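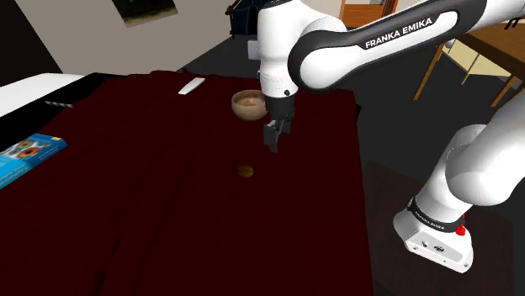

Stain Removal on Cotton Table Linen: Cold Soak Compared With Warm Soak

Catinca Grecu and Cirilo Tlapale
Textiles and Household Science, second-year project

1. Background

Restaurants and banquet halls send out their table linen dirty and get it back a few days later. Most of the pieces come back clean, but some have marks that the wash did not remove. These go through a second time or get cut up for rags. The laundry we worked with, Rosales, serves small event halls in Gistham and rejects more cloths in February than in any other month, when the winter banquets are on.

The manager told us her staff disagree on how to treat stains before the wash. The older workers soak everything in cold water. The newer ones use warm water and say it is faster. We wanted to see which method left fewer marks.

2. Materials

Rosales gave us 68 cotton napkins that had already been taken out of service. All were plain white and from the same supplier. We washed them once before starting so that any loose starch was gone. Four stains were used: red wine, beef gravy, coffee with milk, and beet juice. The detergent was the unscented powder the laundry buys in bulk. We did not use bleach.

3. Method

Each napkin got one stain, applied with a measuring spoon in the center and left overnight at room temperature. There were 17 napkins for each stain. Eight were soaked cold, eight were soaked warm, and the last one was washed with no soak.

Soaking lasted 2 hours. After that, all the napkins went through the same cycle in the same machine and were dried flat, out of direct sun. We did not tumble dry them -- heat can set a stain, and we only wanted to test the soak.

Two classmates who did not know which napkin was which graded the marks on a scale from zero (no mark) to five (as dark as before washing). We used the average of their two grades.

4. Results

Gravy and milky coffee came out better with the cold soak. The warm gravy napkins kept a yellow ring, and three of them also felt stiff in the middle. Wine showed almost no difference. Beet juice did slightly better in warm water, but the two graders disagreed on several of those napkins and we would not rely on that result.

The napkins with no soak had the highest grade for every stain except coffee.

5. Problems

The warm water cooled during the soak and we had no way to hold it steady. By the end it was close to room temperature. A tub with a heater would fix this.

Our napkins were old, and worn cotton may hold stains differently from new cloth. Colored linen was not tested at all. Rosales handles a lot of it, so this is the biggest gap in the project.

6. Recommendation

Soak gravy and milk stains cold. For wine, either method will do. We suggest repeating the beet test with more graders before changing anything for that stain.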